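Plier, trier, apprendre : ce que l'automatisation change chez nous
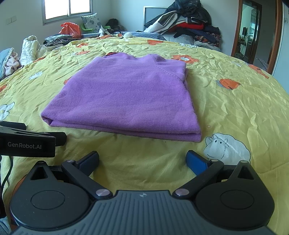 Fergus Hepburn

Un tricot violet plié, une pince à la main, et la journée est lancée : voilà à quoi ressemble désormais une partie du travail chez Cestura, et je voulais prendre le temps de vous en parler un peu longuement, puisque vous avez été plusieurs à me poser la question à la cantine (et une fois sur le parking, sous la pluie, pardon encore d'avoir été si bref).

Vous le savez, l'atelier d'Istandale trie et plie le linge de nos clients depuis bien avant mon arrivée. Jusqu'au printemps, tout s'y faisait à mains nues. Une équipe de dix personnes consacre maintenant une part de ses heures à plier avec des pinces tenues à la main, pour que les gestes soient enregistrés et servent ensuite à entraîner les bras robotisés que nous installerons sur la ligne Edier. On plie un vêtement, on le déplie, on recommence, et on change de pièce. Les tricots côtelés donnent du fil à retordre à tout le monde, les draps sont presque reposants. Nous travaillons aussi à domicile, sur des lits et des couettes comme chacun en a chez soi, avec le linge de la maison autour, parce qu'un robot qui ne connaîtrait que nos tables bien lisses ne nous rendrait pas grand service.

J'ai passé deux matinées avec l'équipe et j'ai essayé, bien sûr. Eh bien, c'est un métier ! On perd ses doigts, en quelque sorte. Il faut réfléchir à l'endroit où l'on saisit la manche, à l'angle, au moment où l'on lâche, toutes choses que les plieuses font depuis des années sans y penser. Mon premier gilet avait l'air d'une omelette. Au bout d'une heure, j'avais surtout mal au poignet, et c'est un point que l'équipe avait déjà soulevé : les séances sont désormais limitées à 38 minutes, suivies d'une vraie pause - pas d'un passage au repassage.

Venons-en à ce qui inquiète, car je ne voudrais pas l'esquiver. La ligne Edier prendra en charge les pièces simples, serviettes et taies d'abord. Les postes concernés évoluent vers le contrôle, les retouches et l'enregistrement des gestes, avec une prime mensuelle pour ce dernier. Aucun départ n'est prévu, et cet engagement est écrit dans l'accord affiché près des vestiaires. Nos collègues de Riihimäki, qui ont commencé avant nous, viendront raconter leur expérience, y compris ce qui s'est mal passé chez eux, et je crois que ce sera la partie la plus utile.

La réunion aura lieu le 4 août 2026 à Istandale, dans la salle du bas, juste après l'équipe du matin. Il y aura du café et de quoi s'essayer aux pinces. Si vous ne pouvez pas venir, glissez vos questions dans la boîte à l'accueil ou passez me voir, ma porte est ouverte la plupart des après-midi.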